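Inicio | Cuaderno | Cocina de pruebas | Archivo
Julio, 16:40 — Leobardo Valdovinos

Orden de la zona de fregado. Reviso el recorrido entre la pila y el lavavajillas; sigue pendiente separar los recipientes transparentes del resto. 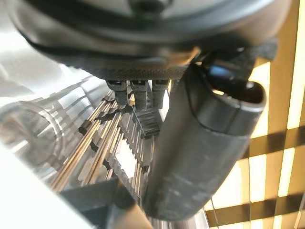
Los de plástico van siempre en la bandeja superior. Programa corto, 3 ciclos seguidos, sin abrillantador. Falta anotar el consumo.

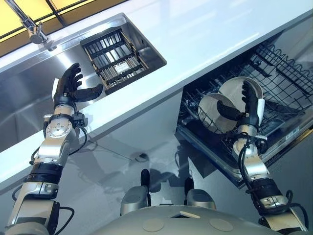

Birsen Saraç pide que la rejilla no se quede a vivir en la pila, que luego hay que moverla para llenar una olla. Lo apunto como norma provisional.

Quedan casi 364 piezas por inventariar.

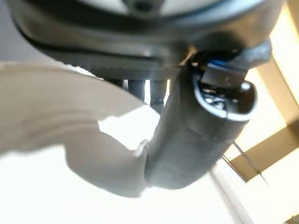

Para el inventario uso la hoja de Rosales, con una columna nueva de color. Las piezas claras — beige, crema — irán bajo un solo código. Repaso mañana con Xóchitl.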